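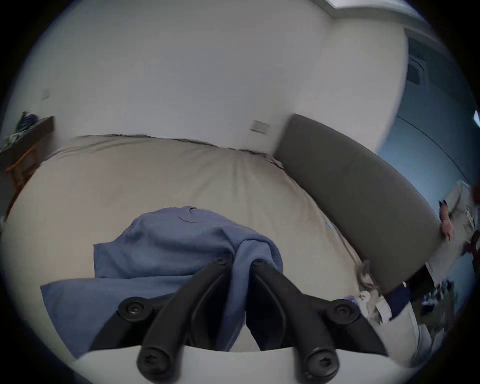
Narevari pass road: what changes after 31 August 2021

Many members have written to us about the pass road to Narevari, so we give it a full item in this letter. The road goes up to 2,265 meters and it has 124 bends. On the upper part there is no guardrail on the valley side, and in two places a bus and a truck can not pass each other.

From tomorrow the upper part is closed at night for the repair of the retaining wall. The wall was damaged by the heavy rain in June. In the daytime one lane stays open, with a traffic light at each end. Please be patient at the light. Yannick Leblanc drove up last week and waited 25 minutes, and he saw two cars go through on red.
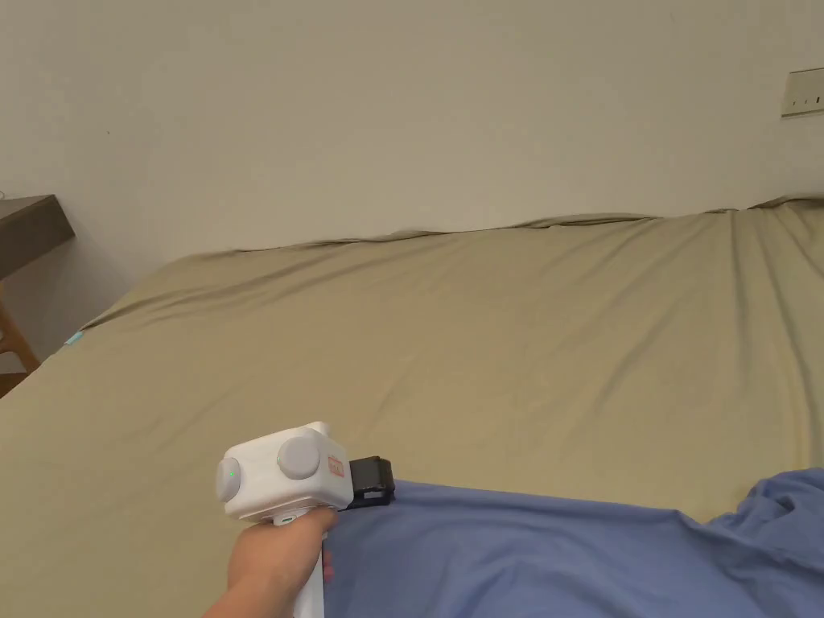
A bed with an olive-beige fitted sheet.

For those who sleep on the way, the guesthouse Ait Brahim at the foot of the pass keeps its summer price for our members until the work is finished. You must ask for it when you book, not when you arrive.

Omar Hourani, who has driven the bus on this road for many years, asks visitors to use low gear on the way down and not to stay on the brakes. He also asks that slow cars use the pull-outs. On the side of Dukby the first one comes after the second tunnel, and it is easy to miss.

Drivers with a trailer should take the valley road. It is longer, but it is wide and has fuel in two villages. There is no fuel on the pass.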